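Viklund PG-2 hand-held gripper: review after 3 months
Reviewed by Zane Kairys
Rating: 3 out of 5

The PG-2 is a two-finger parallel gripper on a hand grip, sold for recording manipulation demonstrations. Dakico supplied ours with the standard blue pads, one spare pad set and a trigger cable. We bought it to collect pick-and-place data on books and thin paper goods, with the recordings later replayed on an arm carrying the same fingers. It has been in use since July. The short version is that the linkage is good, the pads are good, and the fastener retention is poor enough to have cost us a large part of a data set.

Mechanics

Finger travel is smooth over the full stroke and the two sides close evenly. Trigger force is moderate. After an hour the operator's thumb gets tired before the wrist does. The pads grip coated covers well at low force and don't mark them. They are weaker on hardbacks with cloth spines, where the book tends to rotate between the pads if it is picked up off center.

Cleaning is simple. A damp cloth is enough, and the pads slide off for replacement without tools.

The fault

The first sign was a mismatch between logged opening width and true width. With the jaws closed on a gauge block the log read low, and the error changed depending on whether the fingers had just been opened or closed. We blamed the encoder and recalibrated. The error came back within a day of use.

Kęstutis Grigaitė found the cause by holding the base and rocking one finger by hand. A pivot screw had backed out, leaving visible play at the joint. The encoder sits upstream of that joint, so the log knew nothing about it. No warning was raised by the recording software, and the width check at startup passed every time, as it only tests the end stops.

We had 1313 episodes on disk by then. Going back through the gauge block readings, almost 90 of them could be shown to be good. The rest had no reading close enough in time to trust and were set aside.

There is a safety side as well. On replay, the arm closes to the logged width. Where the log was low, it closed tighter than the operator had. It creased several covers and on one run tripped the force limit and stopped with a book held over the table edge. Keep hands clear of the fingers during replay and don't reach in to free a part until the arm is disabled.

Fix

Remove the pivot screws one at a time, degrease, apply a medium-strength threadlocker and tighten until the play is gone but the joint still moves freely. Keep threadlocker off the plastic. Let it cure overnight. We now rock both fingers by hand before each session and take a gauge block reading at the start and end. 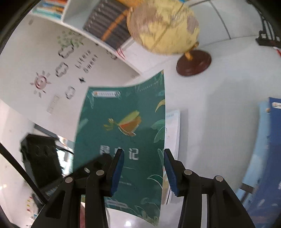
Softcover booklet held between the blue pads. Round silver screws are visible on the black linkages.

Dakico sent replacement screws free of charge but had no revised part. The manual gives no torque value and does not list the screws as a service item.

Compared with the Stader

We also have a Stader unit on loan. It is heavier and its pads are worse on glossy covers, but it uses locking nuts at the pivots and has shown no play so far. For long sessions I still prefer the Viklund. For unattended replay I would use the Stader fingers until the screws are sorted out.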